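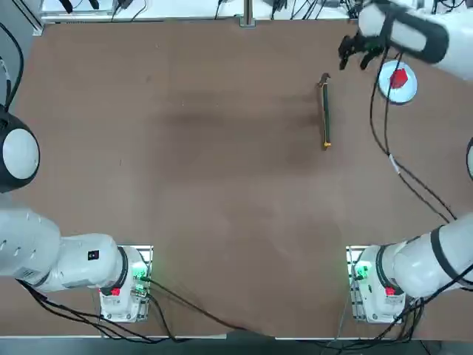 Grirow, 7 December 2019

"You're going to ask me about the dark bit," says Štefánia Kuruc, before I've even got my coat off. Well, yes! It's right across the middle of that big brown tabletop, a mottled patch that looks worn or stained, and I can't stop looking at it.

Štefánia has been fixing up old tables for 30 years, and this one she won't touch. "People bring me a top like this and say, make it new. I could. But then you've lost that reddish color, and you don't get it back in a hurry."

So how did the patch get there? She bought the table from a man named Rostislav Koubek, who thought it had been used for cutting out coats (he wasn't sure, and neither is she). "Cloth, elbows, hot irons, somebody's lunch," she says. "Take your pick."

I asked what she'd do if it were mine, as I've got a kitchen table at home in a much sorrier state. "Soap and warm water, then leave it alone overnight. Wax twice a year, thin. Everybody puts on too much wax – then they call me because their sleeves stick." She uses one called Kolář, and a tin lasts her about 8 months.

And sanding? She pulled a face. "Once, maybe. My first year I sanded one for 6 hours and the lady cried. She'd done her homework on that table. I still think about it."

We talked until the coffee ran out, mostly about chairs, which I'll save for another week.

Comments

Matúš G.: Did the overnight thing on my desk. Looks better already – which wax for pine?

Žofie Halás: Please do write up the chairs!

Rhun P.: My mother would have had that patch off in 10 minutes, and the color with it.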